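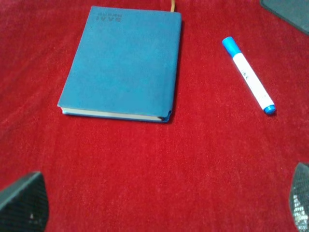

Keeping a paper maintenance log for a well pump: what to record?

Posted by Sipho Mokoena, July 30, 2018

We moved to a house on a private well. The previous owner left no records except a tag on the pressure tank. I want to keep a handwritten log in the pump house, where a phone is no use. What should go in it, and how often? The pump is submersible and the switch is set at 40/60.
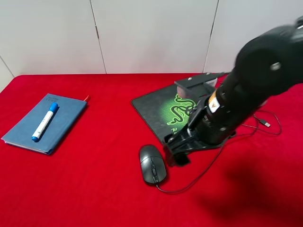 Replies

Nélida Pereyra

Start with fixed data on page one: well depth, pump depth, horsepower, voltage, breaker size, tank model and the driller's name. Your county may have the driller's report on file.

After that, one line per visit. Date, cut-in pressure, cut-out pressure, seconds from cut-in to cut-out with one faucet open, and tank air charge. Measure the air charge with the power off and the tank drained. On a 40/60 switch it should read 38 psi. Monthly is enough for the pressures. The air charge can be done twice a year.

Log every part replaced, with the part number. I went through three pressure switches before I wrote down the dates and saw that the tank was the problem.
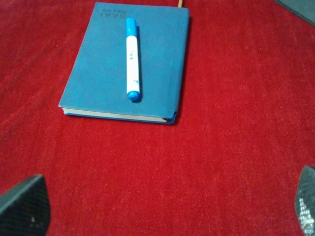

Iqra Mengal

Agree with the list above. I would add water tests, with the lab's sample number, and the running hours if you have a meter. Mine read 1,858 when the first pump failed, and that figure settled the warranty claim. As for the book itself, get one with a hard cover. A closed hardcover like the blue one shown here can be written in while standing up, and it keeps its shape on a shelf better than a spiral pad. Use pencil or a permanent pen – water-based ink runs when the pump house is damp. Number the pages before the first entry.

Leave the last 13 pages blank for wiring sketches and valve positions. Draw the wiring before you disconnect anything, and label each conductor by color and terminal.
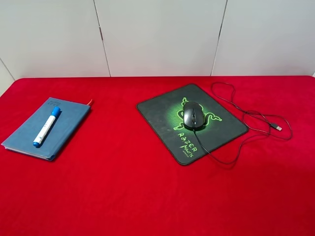 Also note the static water level if you have a way to measure it. Take it at the same time of year, before any heavy use. September works for us.

Natalie Whitlock

I just write on the tank with a paint pen. Works fine. Replace the tank and you lose it all though, so take a photo first.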